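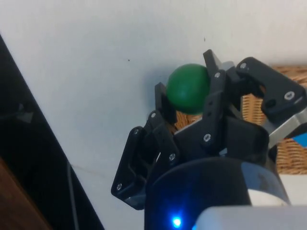
Trallgate lunch club gets its kitchen back

23 Apr 2019

I popped in to the Trallgate lunch club this morning and the kettle was already on! The kitchen had been shut since December with a burst pipe, so everyone made do with sandwiches from the Clesard bakery (very nice ones, mind you).

Staff from Lappalainen gave up two weekends to retile and paint, and 62 people have booked for the first hot dinner — it's cottage pie. Doors open at noon, and the Nillar minibus is running again for anyone who needs a lift.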